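Betreff: Re: [basteln-und-server] Ausgeschlachtetes Serverboard, was passt da rein?
Datum: 22.1.26

Hallo zusammen,

danke für die schnellen Antworten, so viel Post hatte ich auf der Liste seit September nicht mehr! Ich hänge mich mal unten an die Mail von gestern dran, sonst verliere ich den Faden.

> Ist der Sockel denn noch abgedeckt? Wenn da jemand ohne
> Kappe drin rumgefummelt hat, würde ich das Board gleich
> vergessen. Und was hast du bezahlt? Bei Okero gehen die
> Dinger für 70 Euro weg, teils mit Kühler.

Also, 33 Euro plus Versand, da konnte ich nicht Nein sagen. Die weiße Schutzabdeckung sitzt im Sockel, der Metallrahmen ist auch noch dran. Unter die Kappe schaue ich erst, wenn die CPU auf dem Tisch liegt (gebrannte Finger vom letzten Mal, ihr erinnert euch). 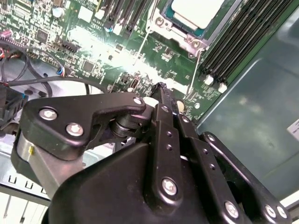
Kategorie: Hardware / Mainboards und Speicher

Die RAM-Bänke rechts vom Sockel sind schwarz, weiße Riegelchen an den Enden. Beim Speicher bin ich noch unentschlossen: Brasex hat gebrauchte Module mit Garantie, aber bis ich alle Bänke voll habe, bin ich bis zu 320 Euro los. Für eine Kiste, die im Keller Backups schiebt, finde ich das happig. Reicht es, erst mal nur einen Teil zu bestücken? Im Handbuch steht dazu eine Tabelle, aus der ich nicht schlau werde.

Zweite Frage: der Kühler. Ich hätte noch einen alten von Prosser hier, der mit 3000 Umdrehungen vor sich hin föhnt. Laut, aber im Keller egal. Ob die Löcher passen, muss ich noch nachmessen. Hat jemand von euch so einen schon mal auf ein Serverboard geschraubt, oder brauche ich dafür eine andere Rückplatte?

Ach ja, und falls jemand aus der Ecke Prollstead Wärmeleitpaste übrig hat: meine ist steinhart. Ich komme auch vorbei und bringe Kuchen mit!

Viele Grüße in die Runde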